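4.3 Replacing the board or its parts in a Flidlow 956 cabinet

Read this section before ordering spares. The Flidlow 956 is a storage server for small offices, and most faults can be fixed without sending the cabinet back to Oltier. If the warranty seal on the rear panel is still intact, call your dealer first.

Caution: Shut down from the menu, not with the front button. Holding the button while the drives are writing can damage the volume.

1. Log in as administrator and open Maintenance. Save the settings file to another computer. You will need it in step 9.

2. Choose Shut Down. Wait 60 seconds after the front light goes out, then unplug both power cords.

3. Label the network cables and pull them out. Port 1 and port 2 are not interchangeable.

4. Remove the four rear thumbscrews and slide the cover back. On cabinets sold with the Pollell rack kit, release the side clips first.

5. Take out the drive trays and stack them in slot order. A tray put back in the wrong slot starts a rebuild, and on a full volume this can take 70 hours.

Note: The fan cable is short. Unplug it at the board end before lifting the fan tray.

6. Touch bare metal on the cabinet, then handle the processor by its edges only. Memory goes in last. Each slot has a latch at both ends, and both must be open before a module goes in.
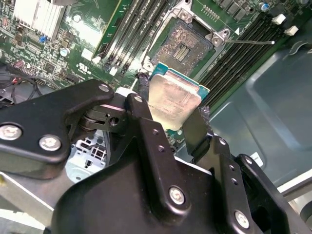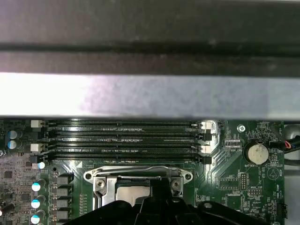
7. Refit the fan tray, the drive trays and the cover. Plug in one power cord and start the cabinet. The front light blinks amber during the memory check.

8. If the light stays amber, shut down and reseat the memory. Error 100 on the display means the fan cable is still unplugged.

9. Load the settings file from step 1, then connect the second power cord.

4.4 Ordering spares

Spares are sold through Llorente. Quote the serial number on the rear panel. For parts not on the list, write to Lwazi Mokgethi at the spares desk.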